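Stivside table, oak color, two seats

Bought in July from the Fledlow shop for $200, delivery included. I wanted a table for a small kitchen where two people eat and one of them also pays bills. It came flat in one box and took me 64 minutes to put together. The hex key in the bag is too short, so use your own.

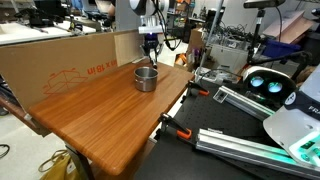

Surface

The finish has held up well. Coffee and tomato sauce wipe off with a damp cloth. A hot mug left a faint ring in the second week, and it faded after I rubbed in a little Plilleck wax. The rounded front edge is easy on the forearms. I have used it every day and found one small dent.

Legs

These are the weak part. Two of the four bolts worked loose by September and the table rocked until I tightened them. I added lock washers from Zeman and have had no trouble after that.
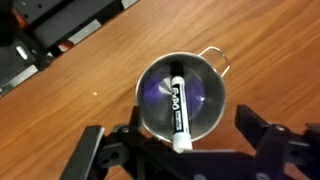
My older table was heavier and never moved at all, but it also cost nearly twice as much. The manual has 23 steps and several could be combined. Skip the chairs sold with it, as the seats are too low.

Four stars out of five.

Norbert Jurčo
Sunday, October 20, 2019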